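Rubrique : Maison & rangement | Entretien

Chambre en ordre en un week-end : on demande à voir

La fondatrice de Ramidska, atelier de désencombrement à domicile, promet de rendre une chambre « respirable » en 6 heures, pour 200 euros. Elle ne doute de rien. « Le lit, c'est la table de tri. Tout passe dessus, sinon on triche. »

Et le soir, on dort où ? Elle balaie la question. « On finit avant le soir. » Des clients nous ont raconté autre chose, dont une nuit sur le canapé. 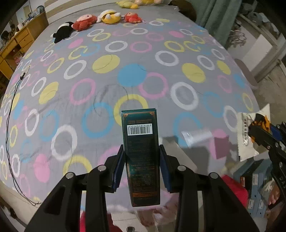 Sur les peluches, elle se fait plus prudente. « Je n'en jette jamais une sans accord. Alignées au bout du lit, elles ne gênent personne. » Reste qu'il faut les déplacer chaque fois qu'on change le drap, ce qu'elle finit par concéder. Les boîtes d'emballage, en revanche, elle les condamne d'office. « Vous l'avez rouverte depuis l'achat ? Alors dehors. » Même pour une garantie ? Silence, puis : « On garde le ticket. »

Sa méthode, baptisée Flaltine, aurait servi dans 1389 chambres. Qui a compté ? « Nous. » Et combien étaient encore rangées un mois plus tard ? Elle n'a pas ce chiffre.

À lire aussi
Portants ou armoire : le match des petites chambres
Sosmont, le bureau à tiroirs à l'essai
Câbles qui traînent : que valent les boîtes Chacko ?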